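Can a Robot Clean Your Room Yet?

Ages 8 and up (grown-ups may read over a shoulder)

Let's start with the bad news. No robot is coming to clean your room this afternoon. You can stop reading and go do it yourself, or you can keep reading and do it later. We thought so.

Robots are already very good at some jobs. They weld cars. They move boxes around warehouses in the middle of the night. They can play chess well enough to make your uncle sulk. So you'd think picking up toys would be easy. A two-year-old can do it, if bribed.

But think about what a car factory is like. Every door arrives in the same place, facing the same way. The robot can do one move, then do it again, all day long, and never be surprised. Your bedroom floor is one big surprise. There is a sock on top of a book on top of a different sock. Yesterday it was all somewhere else.

What's so hard about a brick?

Say you want to pick up one toy brick. You look, you reach, you grab. It takes about a second and you can do it while complaining about something else.

A robot has to do each part separately. First it has to find the brick. A brick standing up and a brick lying on its side look like two different things to a computer. A see-through brick is worse, because part of what the camera sees is whatever's behind it. And if the floor or table has a busy pattern, there are lots of edges and blobs that aren't bricks at all, and the robot has to ignore every one of them.

Next it has to decide where to hold on. Many robot hands have just two fingers, and they work like a pair of kitchen tongs. Try it with real tongs if you don't believe us. Tip out some bricks in a heap and pick up only the yellow one. You'll bump its neighbors. Everything slides. The one you wanted rolls under the couch, where it will live until October. 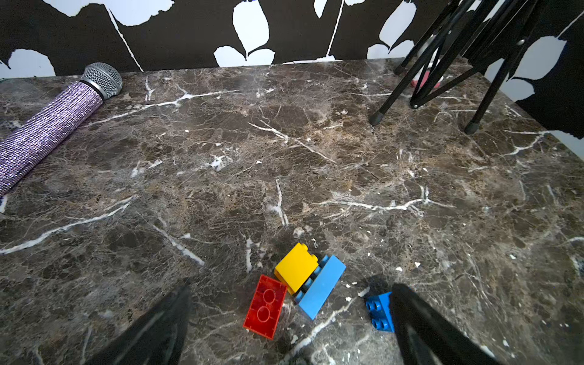
Fengying Ye doesn't think the grabbing is the worst of it. Any decent gripper can squeeze a brick, she says, and the real headache is knowing when you're finished, because a child looks at the floor and sees that it's clean, while a machine has to be told what clean means, and then you find out that nobody in the house agrees.

She has a point. Is a finished model on the floor a mess? Is half a model? If a robot tidied away the castle you'd been building for a week, you would want a word with it.

How do robots learn this stuff?

One way is to copy people. A person steers the robot's arms through a chore while a computer saves every move, along with what the cameras saw. Then the person does it again with the bricks in new places. Then again. After a lot of this, the computer looks for what all those tries have in common and has a go by itself.

Its first goes are usually terrible. It grabs air. It picks up a brick beautifully and then seems to forget why. If you have ever walked into the kitchen and stood there wondering what you came for, you know how this feels.

Having two arms helps, sometimes. One can hold a thing still while the other pulls or pushes. It also gives the robot something new to crash into, namely its other arm.
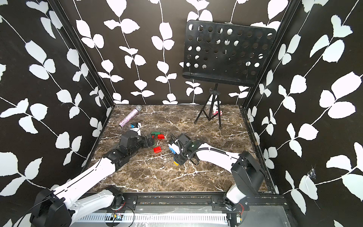
Two arms, a few bricks and plenty still to pick up.

So which chores can they do?

Vacuuming a flat floor: yes, pretty well. Robot vacuums have been at it for years, and their greatest enemy is still the charging cable you left out.

Moving boxes in a warehouse: yes, if the boxes are neat and someone has planned the building for robots.

Folding laundry: sort of. Some robots can fold a T-shirt. Bring a book.

Loading the dishwasher: getting there. Plates are easier than wine glasses, for reasons your parents can explain.

Putting away toys: sort of. A few bricks on a table, fine. A whole bedroom, with things under the bed that haven't been identified, no.

Will it happen one day? Probably, a bit at a time. The first useful house robot may do one dull job slowly while you're at school. It will get stuck now and then and wait for somebody to come and help. People who fix robots for a living don't seem worried about running out of work.

Try it yourself

You need a friend, a blindfold, kitchen tongs, a bowl and 8 toy bricks. Put on the blindfold and hold the tongs. Your friend tells you where to move, using only the words left, right, forward, back, up, down, open and close. Get all the bricks into the bowl. Then swap. Whoever is slower has to put the bricks away, by hand.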